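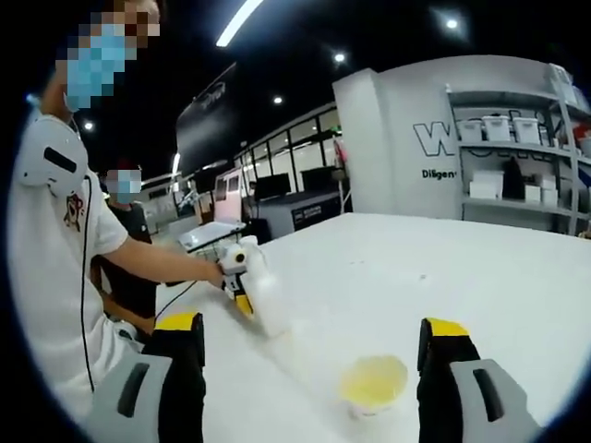
Page last changed: February, 8 p.m.

Print this page | E-mail this page

In praise of the pump bottle

By Vilja Niskanen

I love a shared table with a pump bottle on it. When I moved into the workrooms at Clelard, ours had a flip-cap bottle that took two hands and a good shake, and I grumbled at it daily!

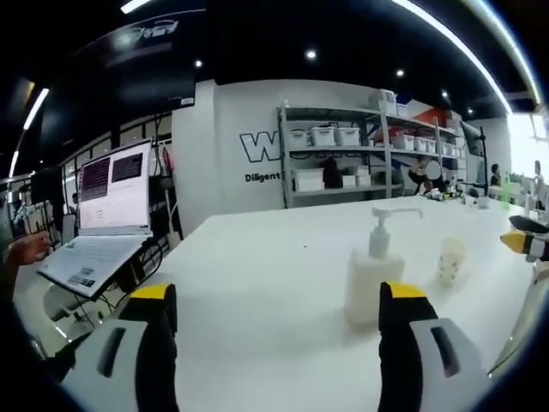 Pump bottle and cup, laptop end of the table

A pump wants one palm, and that's the beauty of it. You press, you get the same small dose every time, and you go back to your typing. At Prerov they bought 14 of them, plain white, and the tables there are a joy to sit at. 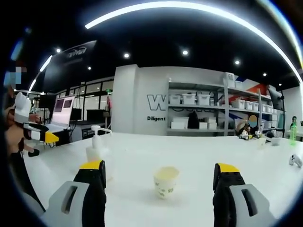

Paper cups deserve kind words too. I know the case for mugs, and I own 20 - but on a table that many people use, a cup is a lovely, modest thing. Give me a cream one with little green leaves around the lower half and I'm happy all afternoon. Stand it well away from the laptop, please.

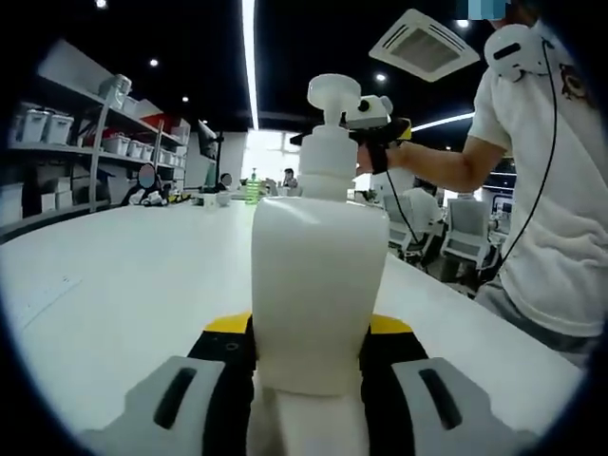 What I'd buy next

More of the same, in white, with a long nozzle. Camargo sells a refill that lasts our room 8 weeks, and I'd carry it home from Brisesville on foot if I had to.

E-mail the author | Print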